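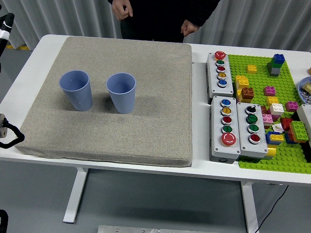

Tresel opens its test hall to outside visitors in November, and five of us went along from Goicoechea. Our plant is about to put in its first robot cell, and I wanted to see how other people write their rules down before we write ours.

Lavanya Gowda took us round. Before anyone goes past the yellow line they read one sheet of paper and sign it. It has 25 rules on it, which sounds a lot, but most are a single line. Hands stay off the table while the arm is live. One person calls the start and the same person calls the stop. After an emergency stop the button is not released until the cause has been written in the log.

She spent longest on the stops. Her view is that a red mushroom button has to mean one thing only, everywhere in the hall. The practice tables have several push-button boxes on them, with emergency stops next to ordinary red buttons, and new operators are asked to say which is which before they touch anything. A box that is there for practice must be entered as such on the table sheet, so that a person in a hurry does not reach for the wrong one.

Santosh Srivastava asked how often the real stops are tested. Every shift, by hand, and the log was at entry 607 when we looked. I checked a few pages — all signed, two with the time missing.

The risk assessment is redone whenever the gripper or the parts change. We don't do that at present and will have to.

Lunch was soup and rolls. Esko Seppälä is sending me the blank sheet.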